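Okel Tracked Vehicle Trainer - Crew Manual
Section 4: Track Tension and Final Drive Checks
Last updated: August
259 shares | 3 comments

This section covers the checks a crew makes on the running gear before moving a medium tank out of the vehicle park. It applies to the Wondale hull in both the early and late suspension layouts. Turret and radio checks are in Section 5.

4.1 Before you start

The vehicle must stand on level, firm ground with the engine off and the parking brake set. Do not measure track tension on a slope. The weight of the hull moves onto the lower road wheels and the reading on the top run will be false.

You will need the tension gauge, the long adjusting wrench, the track pin drift and a stiff brush.

CAUTION: Keep hands and tools clear of the drive sprocket until the driver has left the compartment and the master switch is off.

4.2 Checking tension

1. Brush mud and stones from the idler wheel and the adjuster housing on both sides.
2. Lay the straightedge across the two front return rollers.
3. Measure the sag at the midpoint between the rollers. Write the figure on the running gear card.
4. Repeat on the other side. A difference between sides is acceptable if both readings are inside the limits on the card.
5. Look along the top run from the rear. The guide horns should pass through the center of each return roller. If they ride against one side, go to 4.4 before adjusting anything.

NOTE: A new track stretches quickly. Check it again after the first 10 miles of road travel, then at every halt until the reading settles.

4.3 Adjusting tension

1. Loosen the clamp bolt on the idler arm. Do not remove it.
2. Fit the long wrench to the adjuster and turn toward the front of the hull to tighten.
3. Work in half turns. Measure after each one.
4. Tighten the clamp bolt and measure again - the reading often shifts when the clamp closes.
5. If the adjuster reaches the end of its travel, back it off fully, remove one link and start again from step 1.

CAUTION: A track that is too tight wears the final drive bearings. A track that is too loose can be thrown in a turn, most often in reverse on soft ground.

4.4 Misaligned guide horns

Check the idler arm for a bend and the return rollers for a seized bearing. A seized roller has a flat worn into the rim. Replace it before the vehicle moves under its own power. A bent arm is a workshop job and the vehicle must be towed.

In the trainer, Fabian Brunner's fault list marks this as fault 3. Instructors can set it on either side. The arm pattern comes from the Jafarzadeh workshop drawings, which Hatice Sarıgül redrew for the late layout.

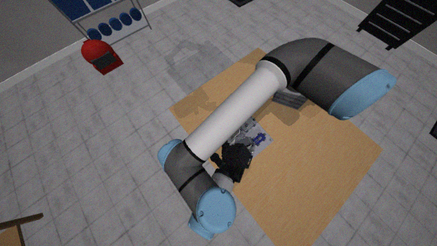

4.5 Final drive oil

1. Wipe the filler plug and remove it.
2. Oil should stand level with the lower edge of the hole. Top up with the grade on the card.
3. Rub a little oil between finger and thumb. If it feels gritty, drain the housing and report it.
4. Refit the plug with a new washer.

Change the oil every 3,000 miles, or sooner if the vehicle has forded water deeper than the hubs. Record the change in the Fellulow log as well as on the running gear card.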